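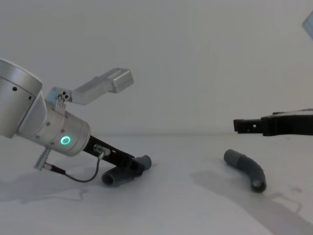
Ladan Jafarzadeh

Trade and Standards: notes for the fourth lecture

Why parts from different makers fit together

Last time we looked at weights and measures in market towns. The point to carry over is that a buyer who can check a measure needs less trust in the seller. This week the same idea is applied to the shapes and sizes of goods.

These notes cover the main argument and the Vakia case. The reading on railway gauges is in the course pack and will be discussed in the seminar, so it gets only a short mention.

1. Terms

A standard, for this course, is a written or unwritten agreement about how a thing should be made, measured or labelled. Some standards have the force of law. Most do not, and firms follow them for other reasons.

A compatibility standard says what is needed for two things to work together: a plug and a socket, a bolt and a nut, a pipe and its fitting.

A quality standard sets a lowest acceptable level: how thick a pipe wall has to be, or how much lead may be in paint.

A variety-reducing standard cuts down the number of sizes on sale. Paper and shoes are the usual cases. Students often mix this up with compatibility. A shop can sell only a few sizes of nail without the nail having to fit anything in particular.

One document can do all three jobs. Be clear in your essays about which one you are discussing.

2. Before standard sizes

In most trades up to the nineteenth century, a part was made for the thing it belonged to. A nut was cut to its own bolt and the two were tied together with string or marked with matching strokes of a file. If the nut was lost, a new one had to be made. Repair work therefore went back to the first maker, or to a craftsman good enough to copy him.

This had costs for the owner that are easy to see. It had some advantages for the maker, who kept the repair trade and had little to fear from a cheaper rival selling parts alone. Keep this in mind when you read claims that standard sizes were welcomed by everyone.

Joseph Whitworth's proposal for a common screw thread in Britain is the usual starting point. He collected bolts from a large number of workshops, compared them and put forward a set of threads based on average practice. Note the method. Because the new threads were close to what many shops already made, the cost of changing was spread fairly evenly and no single large firm could be said to have won.
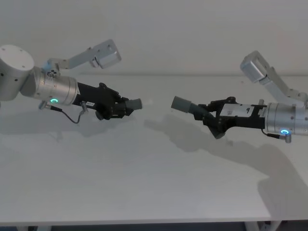
Two arms above a white tabletop, with a small gap between the fingertips.

3. Three ways a standard comes about

By law or order. A government, army or railway says what it will accept. This is quick if the buyer is large. The risk is that the choice is made early, by people who will not have to use the thing.

By agreement. Makers and buyers meet and settle on a text. This is slow. Firms send staff to meetings at their own cost, so large firms are usually better represented than small ones. We return to this in the lecture on voting rules.

By the market. One design becomes so common that others copy it. No document need exist at first. Often one is written later, and it simply records what is already being sold.

Real cases tend to move between the three. A design spreads in the market, is then written down by agreement, and is finally named in a law or a building code. When you describe a case, give the order in which these things took place.

4. The Vakia case

The town of Vakia had three suppliers of household waste pipe, each with its own bore and its own way of sealing the joint. The figures below come from the Arabzadeh survey, which asked plumbers and builders' merchants about their stock and their repair jobs. Extracts are in the course pack.

Merchants at the time of the survey carried 154 kinds of fitting. Of these, 82 did a job that another fitting on the same shelf also did, and differed only in which supplier's pipe they would go on. A further 11 were adaptors, whose only use was to join one supplier's pipe to another's.

The survey put the yearly loss from stock that could not be sold at almost 400 pounds a merchant. This is not a large sum for a big shop. For the smaller ones it was a serious part of the year's profit, and two of them stopped stocking more than one range.

Ikavo, the largest of the three suppliers, at first opposed a common size. Its reasons are set out in a letter printed with the survey and are worth reading in full. In short: its customers already had Ikavo pipe in their walls and would have to come back to Ikavo for fittings. A common size would give that trade away. The letter also argues that a joint between two makers' goods leaves the blame unclear if it leaks. That second argument is a fair one and should not be brushed aside.

Ruranus, the smallest, wanted the common size and offered to change its own tools to match the Ikavo bore. Once Ruranus had done so, its fittings would go on Ikavo pipe whether Ikavo agreed or not. Ikavo then joined the talks, and most of the final text follows its own drawings.
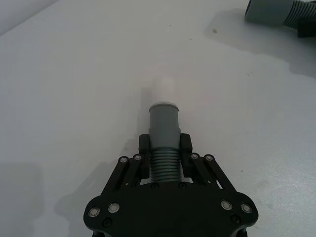 Photo: Ladan Jafarzadeh

Points to take from the case:

The standard was reached by agreement, but only after one firm had acted alone in the market.

The largest firm lost its hold on fittings and gained by having its own bore chosen. The third supplier paid the most, as it had to replace tools it had only just bought.

Owners of older houses gained little for a long time. Adaptors stayed on sale, and the survey's authors expected demand for them to last as long as the old pipe did.

The question of blame for leaks was dealt with by adding a quality standard to the compatibility standard. Each maker had to mark its goods and meet the same test. So the two kinds of standard in section 1 came to depend on each other here.

5. Switching costs and lock-in

A switching cost is anything a user must pay, in money or time or trouble, to move from one design to another. For the household in Vakia it was mostly the cost of opening up walls. For the plumber it was tools and habit. For the merchant it was old stock.

Lock-in is the state where switching costs are high enough to keep people with a design they would not choose if they were starting fresh. Use the word with care. People may stay with an old design because it is good enough, and that is a different claim. To show lock-in you need some evidence that users would prefer the other design if the change were free. 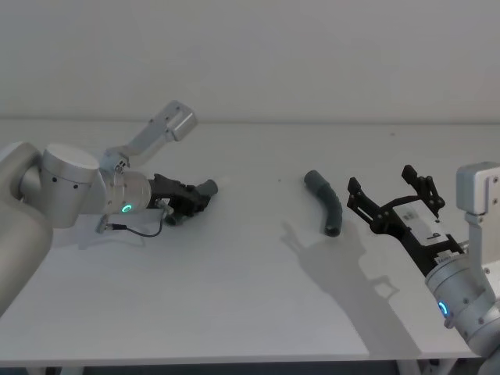
Railway gauge is the classic example and the seminar reading gives both sides. The writers disagree less about the facts than about what to compare with. One compares the gauge we have with the best gauge there could have been. The other compares it with what could have been known when the lines were built. Decide which comparison you think is right before the seminar and be ready to defend it.

Adaptors deserve a line of their own. They lower switching costs, which weakens lock-in. They also take away some of the pressure to agree on anything, since users can get by. In Vakia both effects can be found in the merchants' answers.

6. For the seminar

Read the gauge chapter and the Ikavo letter. Bring a short note, one side of paper at most, on a standard you use at home or at work. Say which of the three kinds it is and how it came about. If you cannot find out how it came about, say where you looked.

Essay titles will be given out in October. Anyone who wants to write on a case outside the reading list should send me a paragraph about it first, with at least two sources.

Next lecture: who pays for testing, and what a mark on a product tells the buyer.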